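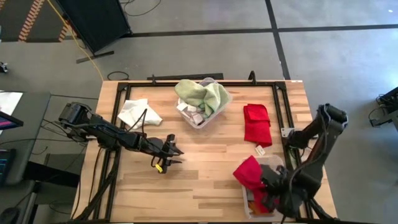 Planstead Community > Robots and automation > Learning from demonstration

Is it worth collecting 1000 cloth-folding examples before training anything?
Posted by fullik_bench in March

We have a two-arm table and have been told to gather examples for a towel-folding policy. The software we're using is Podix, and the advice in its setup notes comes down to "collect more". The number that keeps coming up is 1000 episodes. We have 419 so far, all done by teleoperation, and I've started to doubt the whole plan.

My trouble is that I can't see what the next few hundred would add. The same people drive the arms, the same cloths come out of the same bins, and after a week everybody has a habit. Mine is to grab whichever corner is nearest and fix the mess later. I watched a string of my own episodes back to back and couldn't have told you which was which.

Nobody selling this stuff wants to put a figure on it, either. I asked on another forum and was told the model "will generalise with scale". Generalise to what? A different towel, a different table, a different colour of light at 5 in the afternoon? So, has anyone here trained early and found that it helped? And do you keep the bad episodes or bin them?

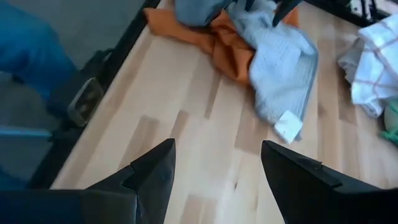

3 min read · 3 answers

woo_and_wire
Accepted by the poster

Stop at 419 and train. I don't mean stop for good, but you're guessing about your data and you don't need to guess. Hold back a slice of what you have, train on 200 episodes, then train again on the lot, and run both on the arms with the same starting piles. If the second one is clearly better, more of the same is still buying you something. If they fail in the same places, you've learned that before spending another month in the operator's chair.

Watch where they fail. With cloth it is nearly always the first grasp. Fingers close on air, or pick up two layers, or get the middle of a towel when a corner was the only useful thing to hold. The folding part looks impressive in a demo, but by then most of the hard work is over. I'd make short episodes that are only first grasps out of a proper tangle — several fabrics lying over each other, with a ribbed one on a smooth one if you've got them — and I'd stop laying everything out neatly at the start. People do that without noticing.

On the wrist views, check them for every session before you record. I have thrown out entire afternoons where the overhead view was fine and the wrist view was mostly glare. 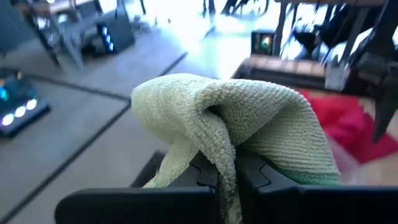 As for bad episodes, it depends what went bad. A missed grasp followed by a clean second try is some of the best data you can have, so keep it and tag it. An episode where the operator dithered, put the arm somewhere silly and then gave up is teaching the policy to dither. We kept those once on the theory that more is more, and ended up with an arm that hovered over the table like it had forgotten why it came into the room.

I'm not convinced by the 1000 figure at all. I've never seen anybody show where it came from. It may well be right for some task on some table, but that tells you nothing about yours.

tidybench

Just collect the 1000. Everyone does this second-guessing halfway through and then goes back and collects them anyway. Change the lighting now and then.

notsurprised

I mostly agree with the first answer, with one catch. Comparing 200 against 419 only works if the 200 are picked at random. If you take the first 200 you're comparing your operators when they were green with your operators after plenty of practice, and the second run will look better for a reason that has little to do with quantity.

Also have a look at how the driving is shared. If one person did most of it, you've recorded one person's habits. Ours was left-handed and the policy favoured the left arm for everything, even when the cloth was sitting right beside the other one. We only caught it when somebody moved the bins.

And write down what counts as a finished fold before you test. Ours went from "edges lined up" to "sort of a rectangle" over the course of one morning, and the success rate improved wonderfully.

fullik_bench

Thanks. Marking the first one as accepted, though I'll take the random split from the last one. The first 200 were mostly me, and I was terrible at it. I've asked for time on the training machine and was told to finish collecting first, so that's the next argument.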